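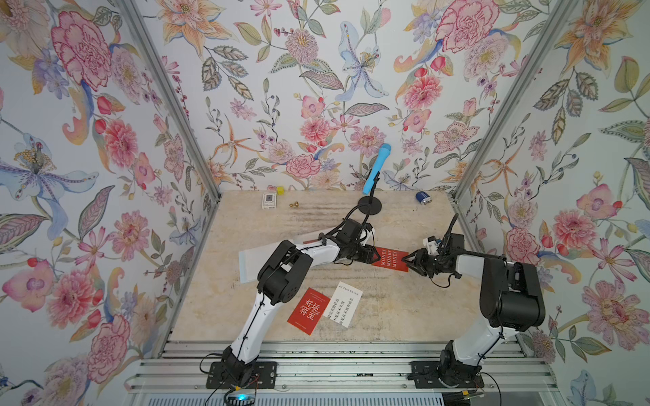 *Roro*

# Kastisside 음반 구매 및 감상 FAQ

최종 수정: 2018-01-08

메일로 자주 들어오는 질문을 모았습니다. 공연 섭외 문의는 여기서 다루지 않으니 문의 양식의 '공연' 항목을 이용해 주세요.

## 음반

**Kastisside는 밴드 이름인가요, 레이블 이름인가요?**

레이블 이름입니다. 포크와 앰비언트 계열 음반을 냅니다. 소속 팀 중에 같은 이름을 쓰는 팀은 없습니다.

**Rakidlow의 새 음반은 정규 앨범인가요?**

EP입니다. 여섯 곡이 들어 있고, 그중 두 곡은 가사가 없는 연주곡입니다. 정규 앨범은 아직 녹음 중이며 발매일이 정해지지 않았습니다.

**LP와 카세트의 수록곡이 다른가요?**

곡은 같지만 순서가 다릅니다. 카세트는 A면과 B면의 길이를 맞추려고 세 번째 곡과 다섯 번째 곡을 바꾸었습니다. 다운로드 파일은 LP 순서를 따릅니다.

**LP는 몇 장 찍었나요? 재발매 계획이 있나요?**

초판은 1,656장입니다. 이 중 1,490장이 일반 판매분이고 나머지는 공연장 판매분과 교환용 재고입니다. 재판은 3월에 결정합니다. 재판을 찍게 되면 라벨 색을 바꿀 예정이니 초판과 구별할 수 있습니다.

**가사지가 들어 있나요?**

LP에는 접지 형태로 들어 있습니다. 카세트는 속지 안쪽에 인쇄했는데 글자가 꽤 작습니다. 같은 내용을 PDF로도 받을 수 있습니다. 영어 가사의 한국어 번역은 PDF에만 있습니다.

## 다운로드

**다운로드 코드는 어디에 있나요?**

LP는 속지 사이에 끼운 작은 카드에, 카세트는 속지 뒷면에 적혀 있습니다. 코드는 대문자와 숫자로만 되어 있습니다. 숫자 0과 알파벳 O를 혼동하는 경우가 많은데, 알파벳 O는 쓰지 않습니다.

**어떤 형식으로 받을 수 있나요?**

24비트 FLAC과 320kbps MP3 중에서 고를 수 있습니다. 코드 하나로 두 형식을 모두 받아도 됩니다. 휴대전화에서는 압축 파일이 열리지 않는 경우가 있으니 컴퓨터에서 받은 뒤 옮기는 편이 편합니다.

**코드가 이미 사용되었다고 나옵니다.**

다운로드가 중간에 끊겨도 사용한 것으로 처리될 수 있습니다. 주문번호와 코드를 메일로 보내 주시면 새 코드를 드립니다. 중고로 구입하신 음반의 코드는 다시 발급하지 않습니다.

## 배송과 교환

**배송은 누가 하나요?**

국내 주문은 Pillai에서 포장과 발송을 맡습니다. 송장의 보내는 사람 이름도 Pillai로 나옵니다. 평일 오전까지 결제한 주문은 그날 출고하고, 해외 주문은 매주 한 번 모아서 보냅니다.

**재킷 모서리가 눌려서 왔습니다. 교환되나요?**

눌린 자국이 재킷 앞면까지 이어지면 교환해 드립니다. 속지 끝이 조금 접힌 정도는 교환 대상이 아닙니다. 받은 날부터 7일 안에 사진과 주문번호를 보내 주세요.

**LP에서 잡음이 납니다.**

먼저 판을 닦고 바늘에 먼지가 없는지 확인해 주세요. 첫 곡 도입부의 테이프 잡음은 녹음에 원래 들어 있는 소리이며, 다운로드 파일에서도 똑같이 들립니다. 같은 자리에서 바늘이 튄다면 곡명과 시간을 적어 보내 주세요. 재고가 있으면 교환하고, 없으면 환불합니다.

## 사용 허가

**영상 배경음악으로 써도 되나요?**

수익이 없는 개인 영상은 곡명과 음악가 이름을 표기하면 쓸 수 있습니다. 광고, 판매용 영상, 기관 홍보물은 먼저 허가를 받아야 합니다. 사용할 곡과 길이, 공개할 곳을 적어 보내 주시면 보통 일주일 안에 답합니다.

**악보나 코드 진행표가 있나요?**

정식 악보는 없습니다. 기타 조율법은 곡마다 다르며 가사 PDF 마지막 쪽에 적어 두었습니다.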